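Checking the gripper on the drink shelf cell

These steps are for the Hurnance cell, but they work for any two-finger gripper with a camera on the wrist. You need a hex key, a dry cloth and about 22 minutes.

1. Stop the program and move the arm by hand to the service pose, with the fingers pointing up beside the shelves. Lock the brakes.

2. Open the gripper fully. Wipe both fingers from the hinge to the tip. Sugar from a leaking bottle likes to stay in the hinge, so take your time there.

3. Try every bolt on the brackets. Do not tighten with force — if a bolt turns easily, take it out, clean it and put it back with thread lock. 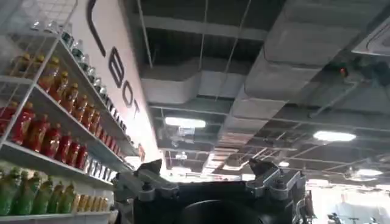 Gripper open, seen from the wrist camera, with the bottle shelves on the left.

4. Look at the live view. Both fingertips must be visible and nothing should hide them. If one sits higher than the other, check its bracket first.

5. Close the gripper on the test block at 8 percent speed, then open again. Repeat at 85 percent.

6. Write the result in the cell log. Meinir Ifans keeps the spare fingers, and she needs the bracket number when you ask for a new one.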